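The Lantern Road to Firnton
by Elisa Valentini
Illustrated by Remo Galli

Grasso Books for Young Readers
Hardcover, 200 pages
Ages 8 to 12
Publication date: August 10, 2018
Item number 3505

It is 1749, and the salt wagons have stopped coming over the mountain to Illton. Ten-year-old Marta has never been farther than the mill, but her father was driving the last wagon out, and every evening she hangs a lantern on the gatepost in case he comes home after dark. When the oil runs low and the grown-ups begin to talk about him in the past tense, Marta packs a loaf, a blanket and her grandmother's goat bell, and sets off for the market town of Firnton to find out for herself.

What follows is the sort of journey we remember loving at that age – lots of weather, lots of soup, a few good frights and a great many people who are not quite what they seem at first. There is a peddler who can't read the letters he carries, and a ferry kept by two sisters who haven't spoken to each other in years (their chapter is our favorite, and we have read it aloud in the shop more than once!). Marta is stubborn and sometimes wrong, and the author lets her be both without scolding her for it.

Readers who met Elisa Valentini through The Clockmaker's Geese will find the same gentle humor, though this one runs a little sadder in the middle. Marta's grandmother is ill for several chapters, and parents of tender-hearted children may like to know that she does recover. The chapters are short, most of them just right for one bedtime, and Remo Galli's ink drawings turn up every few pages, with a fold-out map of the mountain road at the back that children will want to trace with a finger as they go.

The book is sewn and not glued, so it opens nicely flat on a lap, and the paper is a soft cream that is easy on the eyes under a lamp. We have also tucked in a glossary for the old words to do with wagons and harness, put together by Gualtiero Lombardi, who edited the book and grew fond of every one of them.

A paperback is planned for May. Teachers who would like a class set are welcome to write to Amedeo Dal Bello in our school orders department, and he will be glad to talk through chapters and reading levels with you. 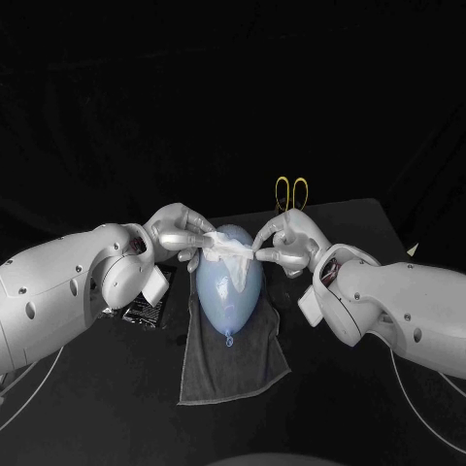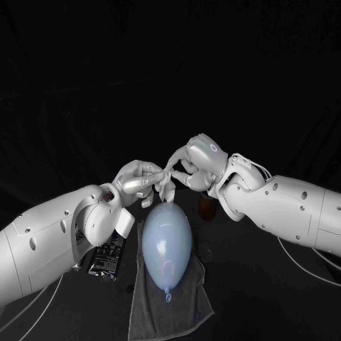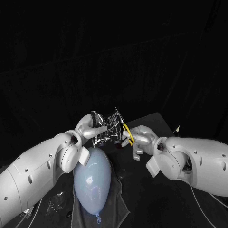 Balloon on a gray cloth, with two white robot arms.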